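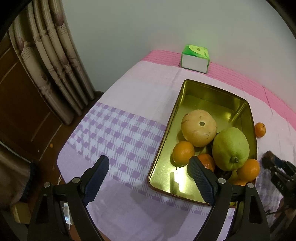

Fig. 1. Pomelos and oranges in a gold-colored tray, checked cloth underneath.

Fruit for the Table, Session 3
Big citrus, small citrus, and a corm that thinks it's a nut
Notes by Krishnamoorthy Bhat, Venlow Evening Kitchen

Welcome back! Last session ran long on apples and pears, so we pick up where the citrus should have started. Bring a small knife, a cutting board and a stiff vegetable brush. The brush is for the second half, and you will want your own.

1. Pomelo

The pomelo is the biggest of the citrus fruits and one of the parents of the family. Cross a pomelo with a mandarin, let farmers fuss over the children for a few centuries, and you get the sweet orange. Cross a pomelo with that orange and you get the grapefruit. So a tray like the one in Fig. 1 is close to a family reunion, and I love it for that.

Color tells you less than you would think. Some pomelos stay green when they are ready to eat, others turn yellow, and both can sit side by side on the same stall. A few brown marks on the skin are no trouble at all, as the rind is so thick that the flesh is well protected.

What to go by:
Weight. Pick up two of the same size and take the heavier one.
Skin. It should feel firm. A soft spot that gives under the thumb is a reason to put it back.
Smell. Hold the stem end to your nose. A ripe one smells faintly of flowers.

Shape varies too. Some are round, some have a neck like a pear. The pear-shaped ones tend to have extra pith at the top, so cut the cap off lower down than you would on a round one.

Peeling, the way we do it in class:
Slice off the cap until you just see the membrane. Score the rind from top to bottom, through the pith and no deeper. Get your thumbs under and pull each section of rind away. Then break the fruit in half with your hands, split the segments, and peel the tough membrane off every single one. It is slow work. Put the radio on. The flesh comes away in big dry juicy-inside pieces that don't drip all over the table, and once you've had it that way you will never eat pomelo with the membrane on again.

Keep the rind! Zulmira Matos will take over for candied peel in Session 5 and she wants everybody to turn up with some. Trim off the outer colored layer, cut the pith into thumb-width strips, and freeze it in a bag. Her ratio is 100 grams of sugar to each 115 grams of soaked and squeezed peel, if you want to get ahead.

2. Oranges and mandarins

You know oranges, so just a few points for the table. An orange sits well. It is round, it has some weight, and it holds a pile together, which makes it the fruit I reach for when the pomelos are already in and there are gaps. Put the big fruit down first, always, and let the oranges find their own places against it. Turn the stem ends in different directions, it looks more like a harvest and less like a shop shelf.

Mandarins are looser in the skin and bruise more easily, so they go on last, on top or beside the tray. I like one or two left out on the cloth where a guest can take one without pulling down the whole arrangement. Florêncio Prata asked last time about mandarins with the leaves on. Wonderful if you can get them, but the leaves curl up within a day or two indoors, so buy those on the day you need them.

On trays: shallow is better than deep. A deep bowl hides half of what you paid for and the fruit at the bottom gets no air. A shiny tray throws a bit of warm light back up under the citrus. On trays with a slick surface, fold a napkin and tuck it under the largest piece if it wants to roll.

On cloths: pale checks and soft pinks are lovely with citrus. Dark solids work too, especially with green fruit. Wash a new cloth once before using it, or the fold lines stay in all evening.

3. Water chestnuts

Now for my favorite part of the course. If you have only met water chestnuts in slices from a can, you are in for a treat. Fresh ones are sweet, crisp and a little milky, somewhere between an apple and raw coconut.

First, the name. It isn't a nut. The part we eat is a corm, a swollen underground stem that grows in the mud of ponds and flooded fields. The plant above it looks like a bunch of green drinking straws. Each corm has rings around it, where the papery leaf scales were attached, and a tuft of shoots at the crown. There is another plant also called water chestnut, or water caltrop, with hard horned fruits. Different plant, different texture, and the recipes don't swap.
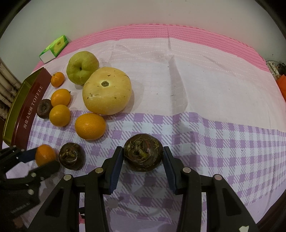 Can I serve fresh water chestnuts raw?
Many people do, but they grow in fresh water and can carry parasites on the skin, so in this course we scrub them, peel them and boil them for a few minutes before serving. They stay crisp.

Choosing: they should be hard all over. Squeeze each one. Any give means it has started to turn inside. Shiny or matte skin are both fine, and a bit of dried mud is a good sign if you ask me, as the unwashed ones keep better. Wrinkled skin means they have been sitting around.

Storing: leave them unpeeled and unwashed in a paper bag in the refrigerator. Once peeled, cover with cold water and change the water every day.

Peeling: soak them first and go over them with your brush, paying attention to the rings and the crown. Cut a flat slice off the top, shoots and all, then a flat slice off the bottom, then work around the side with the knife. Drop each one straight into cold water. The flesh should be white. If it is yellow or brown, or smells sour, throw it out. You will lose a couple from every bag, so buy extra.

4. Kitchen work: water chestnut and orange cooler

Serves 4

500 g fresh water chestnuts, weighed before peeling
100 g rock sugar, or plain white
6 cups water
peel of one orange, in wide strips with no pith
juice of the same orange

Peel the water chestnuts and chop half of them very fine. Slice the rest into coins. Bring the water to a boil with the sugar and all the water chestnuts, then lower the heat and simmer 15 minutes. Add the orange peel for the last five. Take out the peel, let it cool, stir in the juice. Chill it well and serve with a spoon for the crunchy bits at the bottom.

Oľga Kopecký made this in the August group with a slice of ginger in the pot and it was terrific, so try that at home.

5. To do before next session

Buy a pomelo and peel it by the method in part 1. Bring a few segments in a covered box and we'll taste them against each other.
Set up one tray on your own table using one large fruit, a handful of medium ones and something small. Leave it out until Sunday and write down which fruit changed first.
Read the pages on storage in the blue folder – the section on ethylene, not the long bit about cellars.

Niilo Aaltonen has the key to the Jaltwood room next time, so please come in by the side entrance. Aprons are on the hooks. Session 4 covers grapes, persimmons and dried fruit.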